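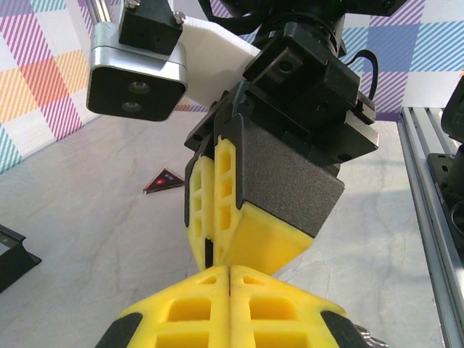 Yellow fingers on a black gripper, with a silver camera mounted alongside.

Flellcombe, 2023-04-14

Unda announce second album, "Solheim," out in September on Cevgate Records

Cevgate Records is so very pleased to share the news that Unda, the much-loved duo of singer Kinga Virág and organist Brock Turcotte, will release their second full-length record this September. It is called "Solheim," it has nine songs on it, and we have hardly stopped playing it at the office since the masters came in.

Anyone who fell for the hushed, creaky debut will find plenty to love again, though the new songs are bigger and a good deal louder. Etelka Fodor joins on cello for most of side two, and Lộc Cù, who produced and mixed the album, plays the long, slow drum part that carries the closing track, "Nine Lamps" (headphones, please, and a comfortable chair!).

"We wanted to make something you could sing along to in the car," says Virág. "Then Brock bought a second organ, and the songs got longer and longer, and we were having too nice a time to stop him."

The first pressing is limited to 500 copies on vinyl, with 100 of those signed by the band and sold only through the Cevgate store. The album will also be released on CD and through the usual digital services.

Review copies and interviews: Edit Veres, Cevgate Records press office.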